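Double sink, second week

The old single bowl came out in April. Its replacement is a stainless double: one large basin on the left, a narrower one on the right. I use the left for washing and the right for draining.

The rack sits inside the right basin on its own lip, so runoff goes straight to the drain and the counter stays clear. Rods run front to back. Plates lean well enough at an angle, but bowls need to go in upside down or they hold water in the foot ring. I lift the rack out every 2 days and scrub the plastic rails, where scale collects first.

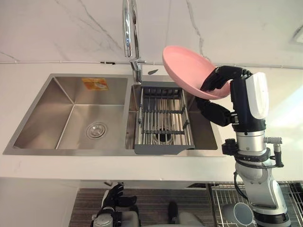
Faucet and cable

The gooseneck is tall enough to clear a stockpot. The cable along the base of the backsplash is held with small clips. Sumeya Wolde suggested moving it higher, away from splashes, and I will probably do that when I reseal the counter joint. The sealant cost me 33 dollars with the gun.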